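Cestis to Open Simulated Kitchen Collection to Research Partners

RILTGATE, Saturday, January 9, 2021 – Cestis today announced that it will make its simulated kitchen collection available to universities and training colleges under a no-fee research licence. The collection, prepared with software partner Pereyra, is intended for groups teaching robot arms to carry out household tasks by learning from examples.

The first release contains 900 examples covering 4 tasks: opening a microwave door, closing it, turning a knob and sliding a cupboard panel. Each example was produced by an operator guiding a simulated arm from start to finish, and each stores the arm's movements together with the view from the simulated camera.

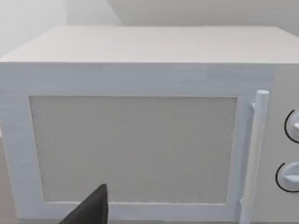

Pereyra was responsible for the kitchen models and for the rules that govern how doors, handles and dials respond to contact. Its modelling team kept the appliances plain so that licence holders can change colours and finishes for their own trials. The microwave follows this approach, with an upright bar handle beside the door window and two round knobs that carry no numbers or markings. Lighting and surface settings are supplied in separate files and may be edited without altering the recorded movements.

Attempts in which the task was not completed have been kept in a separate folder and labelled accordingly. A further 200 examples, recorded from different starting positions, have been set aside for testing and are not included in the 900. Licence holders are asked not to use the test examples for training, and to report results on them separately for each task.

The collection will be hosted by Peditz, which will also manage applications and user accounts. Organizations may apply through the Peditz research portal and should name a supervisor responsible for use of the data. A second release is planned for May and will add 2 tasks.

About Cestis

Cestis develops training software for robot arms used in homes and care facilities. The company is based in Riltgate.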